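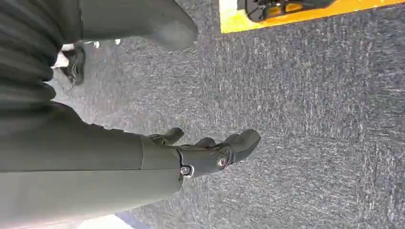
Abb. 2: Roboterunterarm in mattem Graugrün mit schwarzer Hand.

4.2 Tonfall und Verständlichkeit der Antworten im Bankchat

Für die zweite Teilstudie haben wir den schriftlichen Kundendialog der beiden Institute Flastano und Plolto ausgewertet. Beide bieten ihren Privatkunden einen Chat im Onlinebanking an, den Mitarbeiterinnen und Mitarbeiter des jeweiligen Servicecenters betreuen. Der Korpus umfasst 3000 anonymisierte Antworten aus dem Monat Februar. Automatische Eingangsbestätigungen und reine Grußformeln wurden vorab entfernt, Antworten auf Beschwerden dagegen bewusst beibehalten, denn gerade dort zeigt sich der Umgangston eines Hauses besonders schön.

Die Kodierung folgte dem Leitfaden von Van Dijk, den wir um eine Kategorie für Fachbegriffe ohne Erläuterung ergänzt haben. Jede Antwort wurde auf sechs Merkmale hin gelesen: Anrede, Bezug auf die gestellte Frage, Satzlänge, Fachwortgebrauch, Nennung eines nächsten Schritts und Verabschiedung. Strittige Fälle besprachen Marloes Van Dijk und Vittoria Lombardi gemeinsam, was sich als ausgesprochen ergiebig erwies – mehrere Feinheiten der Kategorie »Bezug auf die Frage« sind überhaupt erst in diesen Gesprächen entstanden. Die Annotation erfolgte in Nitley.

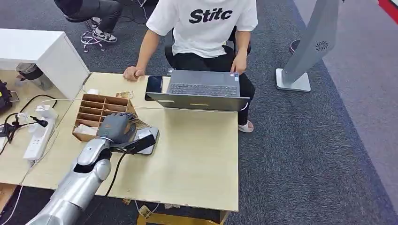
Auffällig ist zunächst, wie stark die Länge der Antworten zwischen den Häusern auseinandergeht. Plolto antwortet knapp, häufig in zwei Sätzen, und verweist für alles Weitere auf eine Hilfeseite. Bei Flastano finden sich Antworten von bis zu 900 Zeichen, in denen Kontomodell, Gebühr und Kündigungsfrist in einem Zug erklärt werden. Am aufgeklappten Laptop liest sich ein solcher Text ohne Mühe; auf einem Smartphone, wie es links daneben auf dem Tisch liegt, füllt er schnell mehr als eine Bildschirmhöhe, und der entscheidende Hinweis steht dann oft ganz unten. Wir halten das für einen der spannendsten Befunde dieser Teilstudie, zumal die langen Antworten inhaltlich meist die besseren sind. Sie greifen die Frage wörtlich auf, nennen den nächsten Schritt und lassen kaum Rückfragen offen.

Beim Fachwortgebrauch liegen die Institute näher beieinander als erwartet. Begriffe wie »Wertstellung«, »Dispositionslinie« oder »Freistellungsauftrag« werden in beiden Häusern überwiegend vorausgesetzt. Erläuterungen treten fast nur dort auf, wo die Kundin oder der Kunde selbst nachfragt, und sind dann durchweg gut gelungen! Das Wissen um eine verständliche Formulierung ist also vorhanden, es wird nur spät abgerufen. Besonders deutlich wird dies bei Fragen zu Kreditkarten, wo »Verfügungsrahmen« und »Limit« innerhalb derselben Antwort nebeneinander stehen können, ohne dass geklärt wird, ob dasselbe gemeint ist. 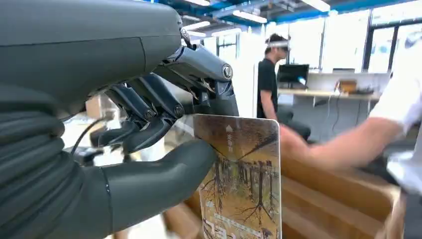

Abb. 3: Roboterhand mit rechteckiger, nahezu aufrecht stehender Karte.

Die Anrede verdient eine eigene Bemerkung. Flastano siezt durchgängig, Plolto wechselt in die Du-Form, sobald die Kundschaft selbst duzt. Dieser Wechsel gelingt erstaunlich geschmeidig und zieht meist kürzere Sätze nach sich, ein Zusammenhang, den Lombardi bereits für Versicherungschats vermutet hatte. Ob er auch für E-Mails gilt, lässt sich mit unserem Material nicht entscheiden; der Biswas-Korpus, auf den wir in Abschnitt 5 zurückkommen, enthält beide Textsorten und eignet sich für diesen Vergleich deutlich besser.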